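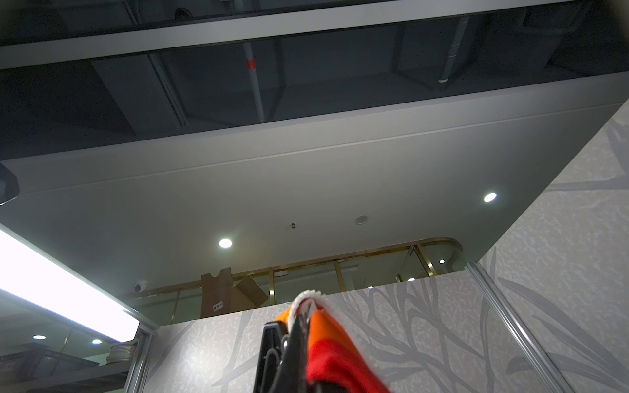
Posted in March by Declan Mapplebeck

I've been meaning to write up the Somix slow feeder for ages, and since three people emailed me about it in the same week I guess it's time. We've carried it in the shop for a while now and I use two of them at home, so fair warning, I'm biased toward it.

If you've never had a dog who inhales food, lucky you. My dog Naylor (big yellow mutt, part hound, part vacuum) could clear a full bowl in 30 seconds when he came to live with us. Then he'd burp, look around for more, and about half the time he'd throw the whole lot up on the rug. My vet asked what he was eating from and I said a bowl, like a normal dog, and she suggested I try one with ridges in it.

I tried a couple of the cheap ones first. One was so light that Naylor picked it up in his teeth and carried it off to the couch. Another had ridges so tall that he couldn't get his tongue to the bottom, and he stood there barking at it until I gave in and tipped the food on the floor. So when the Somix samples came in I took one home that same night.

What you get

The Somix is a one-piece bowl with a rubber ring around the base. It comes in two sizes. The small holds one cup of dry food and the large holds three. The ridges run in a loose spiral with a few breaks in it, and the dog has to work the kibble along the channel to get it out. The channels on the large are wide enough for a big square muzzle, and I'd steer you to the large for anything over 30 pounds, even if your dog only gets a cup and a half at a time. There's no prize for filling it up!

Colors are slate, moss and a kind of mustard. The mustard is my favorite and nobody buys it. I have a lot of mustard.

How it's gone at our house

First meal in the Somix took Naylor four minutes. He was pretty annoyed. He shoved it across the kitchen until it hit the dishwasher, and then he stayed there and finished. The rubber ring does grip, but on a slick floor a determined big dog will still move it some, so I put it on a mat now. By the second week he'd figured out the pattern and got a bit quicker, and he's settled in at three minutes or so. The rug has been clean for a long time (knock on wood).

My other dog, Jikau, is a tiny senior with six teeth left and no interest in rushing anything. I tried her on the small one just to see. She licked the top of the ridges, gave me a look and walked away. If your dog already eats slowly, keep your money. A slow feeder won't do a thing for a picky eater and it might put them off altogether.

Wet food and raw

You can use it with wet food, but spread it thin with the back of a spoon and push it down into the channels. Ruth Mottram, who runs our grooming room, freezes hers overnight with plain yogurt and mashed pumpkin and gives it to her spaniel before nail trims. It keeps him busy for ages. If you do raw, wash it right after with hot water and soap, same as you would a cutting board. I wouldn't leave it sitting in the sink all day.

Cleaning

Top rack of the dishwasher is fine. Take the rubber ring off first, it peels right off with your thumb and goes back on easier if it's a little wet. The ring is the part that gets gross if you ignore it, crumbs work their way under there and then you've got ants (ask me how I know). For dried-on wet food an old toothbrush gets down into the bends better than any sponge.

Things I don't love

The small size is a little too shallow. A messy eater will flick kibble over the side, and I wish they'd made the lip half an inch taller.

The box says "any breed" and I don't agree with that. Pugs, Frenchies, bulldogs and other flat-faced dogs have a hard time with the narrow channels on the small. For them I'd look at the Cindach tray instead, which has low bumps and a wide open layout. We stock that too, it's on the same shelf. It isn't as heavy, so it slides more, but a pug can get every last crumb out of it.

Also, please don't leave any slow feeder down with a dog who chews when he's bored. Pick it up when the meal's over. We had one come back with a whole side gnawed off, and I can't swap those out.

Switching over

Start with half the meal in the slow feeder and half in the old bowl, for a few days. Some dogs get really frustrated if you go cold turkey, especially rescues who've had to worry about food before. Feed multiple dogs in separate spots while you do this. The slow one is suddenly going to have food left long after the other one's done, and that's how arguments start!

And if your dog is gulping and then acting restless, with a tight swollen belly, or trying to throw up with nothing coming out, that's an emergency vet visit right then. Don't wait on it and don't go looking for a bowl.

Ordering

Both sizes are usually in stock. Orders over $75 ship free, and if you're close by you can pick up at the counter any time before 6 p.m. Returns are fine within 30 days as long as there are no tooth marks. Spare rubber rings are sold separately, just tell us small or large in the order notes. If you want to know whether your dog's head will fit the small, measure across the widest part of the muzzle and email me the number. I'll tell you straight if I think you need the other one.

Slate large is back on the shelf as of this morning, moss small is a couple of weeks out, and mustard, well, come and get it.

Questions? Use the contact form or call the shop | Copyright Mapplebeck Pet Supply, all rights reserved | Back to top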